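Week 9 - Unpaid care and who gets counted
Notes, H. Haslinger. Reading: Dinsa, ch. 2 (skip the appendix)

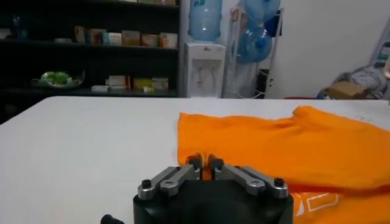
Carried over from last time: time-use diaries. Flarkdale survey, 1,000 households, one diary per adult. Main problem - only the "main activity" got coded. Cooking while minding a toddler = cooking. Child care dissapears.

Dinsa's fix: second column for side tasks. Women's care hours go up a lot, men's a little. Why? Discuss in pairs.

Terms for the quiz: double shift, proxy answer, care gap

Response paper due by 29 June, one page, no no late ones pls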